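The Colonel Who Built Bridges

I went to Hetura to talk about tanks. I'd better admit that up front, because Kazimír Říha made me admit it to him within a minute of sitting down in his kitchen, and he hasn't let me off the hook since. I had a notebook full of tank questions. He looked them over (he asked to see the notebook, and I handed it across like a kid caught passing notes) and said, "Fine. And how did the tanks get over the river?"

I had no idea. I'd been writing about soldiers for years and somehow I'd never once wondered.

Říha spent his whole career as a military engineer and retired as a colonel, with most of it spent on one stretch of one river. The Hendance isn't much to look at. It's brown, it's quick in the spring, and on the Nuvero side the bank is so soft that you can push a walking stick into it up to the handle. He knows this because he did it in front of me and then needed help getting the stick back. But if you were moving anything heavy from east to west in that part of the country, the Hendance was in your way, and for a long time the person who had to do something about that was him.

What he did about it was the Matoušek. I'd never heard of that either! It's a pontoon bridge, or a set of parts that wants to be one, named after the firm that made it. Each section folds up on the back of a truck. The truck backs down to the water, brakes hard, and the section slides off and opens as it hits the river, with a slap you can apparently hear in the next village. Then a boat shoves it into line with the others, some very wet people pin it to its neighbor, and you do it again until you run out of river.

"It sounds easy," he said. "Please write that it sounds easy. I want my old company to be angry with you."

The full set reaches 90 meters. The Hendance at the Hetura landing is wider than that after rain and narrower than that in August, so a lot of Říha's working life went into standing on a bank squinting at the other one. He still does it. We walked down there before lunch and he stopped talking in the middle of a sentence, looked across for a while, and said, "Today, yes," and then finished the sentence.
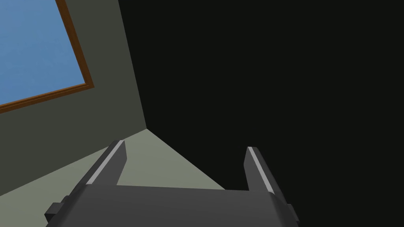 His first crossing as a young lieutenant was in September, at night, with no lights. He had 60 people under him and most of them were older than he was. The man who really ran things was Sergeant Miloslav Hrubý, who had been on the river since before Říha could shave, and who had a system of whistles that wasn't in any manual. One long blast meant the boat should hold. Two short ones meant bring it in. There was a third signal, a sort of rising warble, and the new lieutenant spent the whole night trying to figure out what it was for. Around dawn he asked. Hrubý told him it meant the lieutenant was standing on the rope.

They got the bridge across that night, but it took far too long, and the colonel of the day said so in front of everyone. Říha can still recite the speech. He did it for me in the voice, with the chin, and his daughter Kristýna Kuruc yelled from the next room that he'd got the ending wrong. She's heard it a lot. She was in the army too, as a signals officer, and she says she picked signals on purpose so she'd be indoors.

I asked him how you get faster, and I guess I expected something about drills. He talked about lunch. Under the old arrangement, everybody on the bank ate at the same time, so the whole bridge stopped and then had to get going again with cold hands and full stomachs. When he took over the company he had them eat in shifts, by section, right where they were working. He says it saved more time than any piece of equipment he was ever issued. The cooks hated it. One of them wrote a formal complaint, and Říha kept it, and it hangs framed in his hallway next to his medals. It's hung a little higher than the medals.

I want to get the flood in here, because people in Hetura still bring it up. I mentioned Říha's name at the bakery and got the story from the woman at the register and then, in a different order, from the man behind me in line. The road bridge went in the night. It was an old stone one, and when the water dropped there were two stumps and a lamppost. The hospital was on one side and a good part of the town was on the other. The company was called out, and by the following evening there was a Matoušek bridge across the Hendance with ambulances on it.

It stayed for 6 weeks, which is a lot longer than anyone designed it to stay. Somebody had to be awake on it every hour of the day, checking pins, tightening lines, fishing out branches. School kids walked over it. A couple got married on it, right in the middle, with traffic held at both ends, and Říha (a major by then) was asked to give a toast and says he was so tired that he toasted the bridge.

Hauwa Bassey remembers the wedding because she was a nurse at the hospital and had to wait for it. "I was on my way to a night shift and there was a bride in the road," she told me. "I got cake, so I wasn't going to make a fuss." She has strong feelings about the colonel, mostly fond. He used to have soup sent over to the ward. She suspects it was the complaining cook's soup, and that this was a peace offering in one direction or the other, but she never got to the bottom of it.

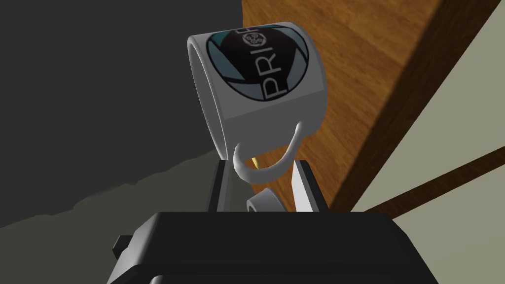 White mug with a round logo, held by its handle on a black gripper.

These days the Matoušek set is mostly gone. A few sections ended up as a dock at the rowing club, and the club secretary let me jump up and down on one, and it didn't budge. The army has something newer, and I did go and see that as well. Captain Areeba Rana commands the company now, and she walked me around the vehicle park at a speed I could barely match. The new sections are lighter, the boats have better engines, and there's a tablet that tells you how fast the river is moving. She likes the tablet. She also takes every new platoon commander to visit Říha, and he takes every one of them down to the bank with the walking stick.

"He asks them what the ground is like on the far side," she said. "They all look at the tablet. Then he makes them row over and stand on it."

Has anyone ever passed? She thought about it and said one had, a quiet lieutenant who took her boots off before she got in the boat. She's teaching the course now.

I went back for one more visit, on 25 December 2021, which I know is an odd day to interview anybody, but he'd called and told me to come and Kristýna got on the line and told me to bring something sweet. Hrubý was there! I'd somehow assumed he was long gone, and instead there he was at the end of the table, very old and very upright, working his way through a plate of carp. He didn't say much while Říha told the rope story again for my benefit. He let him go all the way through it, the dark and the boats and the dreadful speech. Then he put down his fork and whistled, a rising sort of warble, pretty loud for a small kitchen, and Říha looked down at his feet.

I did ask my tank questions in the end, by the way. There were 3 left in the notebook that I still cared about. He answered the first one, said the second was a matter for people who like noise, and used the third as an excuse to get his coat, because the rain had stopped and he wanted to see how high the water was.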